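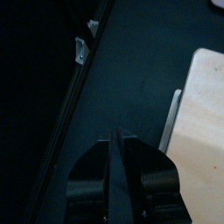
Killis
Finally sorting the kitchen stuff on my black table. What would you do with a small wooden box, light wood, slot in the top, one drawer with a pink lining? It was sold to me as a tea box. The slot looks too narrow for tea bags.

Furon
Coins. Slot on top, drawer to get them out.

Dekker
Disagree. I had one for recipe cards, paid 9 dollars for it. The lining would get filthy with coins.

Killis
Recipe cards don't fit, I tried. It's next to the round pitcher for now, the pale blue one with the lid.

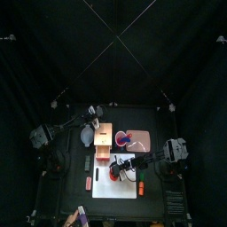
The pink cup and the flat pink tray are staying together whatever happens. White cutting board too, I use it daily.

Furon
Is that line on the tray a scratch? If it is, try baking soda paste.

Dekker
Baking soda won't take out a scratch, it makes plastic dull. Ask me how I know.

Furon
Worked on mine. 2 rounds.

Liesbeth Hendriks
I'd move the pitcher to the fridge and put the box by the door for keys. Leave the drawer for stamps.

Killis
Keys would scratch the wood. Stamps maybe. Not sure yet if the line is a scratch, will check tonight.

Dekker
Still say cards. Cut them down.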